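Can a machine do the ironing yet?
15 June 2019

My mother bought her first automatic washing machine when I was small, and I remember her pulling up a chair to watch it. It did the washing, the rinsing and the spinning, and she still had to load it, unload it, hang everything out, bring it in, iron it and put it away. I have been thinking about that chair lately, as people keep telling me that robots are about to take over the housework.

I run a small laundry and alterations shop in Gadthorpe. We do shirts, bedding for two guest houses, school uniforms in the summer and whatever else comes through the door. So I have a foot in both camps. I have chores at home like anyone else, and at work I have the same chores in bulk, where a machine that saved time would pay for itself.

In February I went to a trade day in Ronville to see what was on offer. Most of it was what I already knew. Bigger washers, better dryers, a press for shirt fronts that does a very good job as long as a person dresses the shirt onto the form first. There was a sheet folder made by Tratammont that I liked a lot. You feed in two corners and it does the rest, up to 40 sheets before it wants a rest and a wipe of the rollers. It is the size of a small van and I have nowhere to put it.

What struck me was how much of the day was about feeding machines. Every one of them had a person at the front end sorting, shaking out, finding the corners and turning things the right way round. Finding the corner of a wet duvet cover in a heap is not hard for me. I do it without looking. I asked the man on the Tratammont stand whether they had anything that could do that part and he said they were working on it, in the tone people use for that.

At home the picture is much the same. We have had a robot vacuum for two years. It does the hall and the kitchen well. It does the front room badly, as there is a rug with a fringe, and it gets stuck under the sideboard if I forget to put the shoe box there to block it. I would not go back to being without one, but I do spend a few minutes before each run picking things up off the floor. The picking up was always the part I disliked.

The dishwasher is the best machine in the house and I would say the same thing about it. It washes. I scrape, stack, unstack and put away.

So the question I am really interested in is the bit in between. Picking up a sock, a cup or a toy, knowing what it is, and putting it where it goes. For that you need an arm and some sort of hand, and something for the arm to see with. The arms themselves exist and have done for years. Car factories are full of them. What they do there is the same movement over and over on a part that is always in the same place, and nothing in my house is ever in the same place.
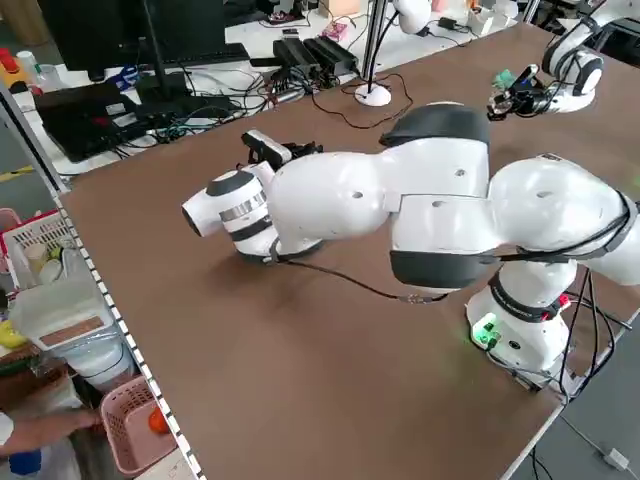 How long until one of these can clear a kitchen table by itself? Longer than the adverts suggest, I think, if you mean any table on any day with whatever has been left on it.

A set table with the same plates every time seems much nearer. That is closer to factory work and I can imagine a canteen using it before a family does. I read about a company called Paredes that wants to do trays in hospital kitchens, and trays seem a sensible place to start. They stack and they are all one shape.

Price matters too. I would pay 2000 pounds for something that could pair socks and fold towels in the shop, and I would put up with it being slow. It could run overnight. Slow is fine if I am asleep. What I could not put up with is having to stand beside it, and that is where a lot of these machines still are. If I have to watch it, I may as well fold the towels.

Cloth will be the last thing to come, in my view. A cup stays cup-shaped when you lift it. A shirt becomes a different shape every time you touch it, and then you have the buttons.

For now the ironing is still mine. There are 9 shirts on the rail behind me as I write, and the guest house wants its pillowcases by noon.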